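Notebook > Bench notes > Drying and baking

3/2/18

Second go at the Tisow clay, the air-hardening sort that the packet says you can finish in an ordinary small oven. I don't believe the packet. It gives one temperature for every thickness, and the beads from last time were chalky in the middle when I snapped them.

Made 7 test tiles, three thin and the rest thick, all from the same block. Dial set to 190. I have my doubts about the dial too, and would like a proper thermometer in there before anyone quotes that number back at me.

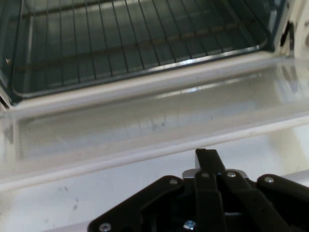 Thin ones came out hard and rang a bit when tapped. Thick ones looked fine, which proves nothing. Broke one and it was paler inside, with a soft patch almost 7 mm across. Mollel glaze went on streaky and I can't say if that's the glaze or my brush.

The Brorkinau leaflet claims a slow cool cures all this. No figures given, naturally. Will leave the next lot in with the heat off and break those as well. If they're still soft I'm going back to the old clay and the rest of the box can wait till June.

Filed under: Clay, Tests, Grumbles
Print this entry | E-mail this entry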